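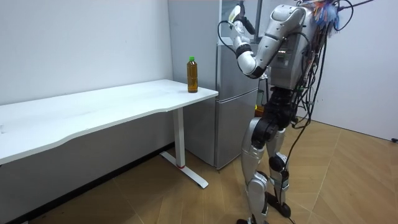 I have a confession about my fridge. For the best part of four years I opened it several times a day, stood there with the cold rolling over my feet, closed it again and ordered a takeaway. There was plenty in it! I just couldn't see any of it, what with the three jars of mustard and the lettuce slowly turning to soup at the back.

What changed things was a holiday in Bragança, in June, in a rented flat with a fridge barely taller than my knee. We bought what we'd eat that day and the day after, and it all got eaten. I came home, opened my own big silver thing and felt a bit ashamed of it.

So I emptied it. All of it, on to the kitchen table, at seven in the morning before it got warm. I found 39 separate items that were past their date, including a tub of something from Breltinow (the deli by the station, lovely olives) that I was too frightened to open. Two bin bags later I had a bare fridge and a great urge to buy matching plastic boxes.

I'd say resist that urge for a week or two. I didn't, and spent £14.33 on a set of Ploteo tubs that are a finger's width too deep for the shelves, so the door won't shut unless they're turned sideways. They live in the airing cupboard now and hold lightbulbs. Measure first, and measure with the door closed in mind.

The arrangement I've ended up with is pretty simple. Leftovers and anything already opened go on the middle shelf, at eye level, where I can't pretend I haven't noticed them. Raw meat and fish sit at the very bottom, on a tray with a lip. Milk has come out of the door, which is the warmest bit, and gone to the back of the top shelf – my tea has improved no end, or at least the last third of the bottle has. The door is for mustard (one jar!), ketchup, jam and the half lemon that every fridge seems to contain.

Salad was the hard one. I'd always tipped it in the drawer in its bag and forgotten it. Now I wash it, spin it, and wrap it in an old tea towel, and it stays crisp until I've got through the lot.

I did treat myself to a little Sanus thermometer as well, and found I'd been running the whole fridge at nine degrees. Nine! It took a couple of days of fiddling with the dial to get it down to 4, and I check it when I do the shopping list.

While you're down there, pull the thing forward and hoover behind it. Mine had a grey felt blanket across the back and a fork I'd been missing for ages. And wipe the rubber seal with warm soapy water, getting right into the folds with an old toothbrush. I do mine on the same morning as the oven, with the radio on and the last of the olives in a bowl beside me.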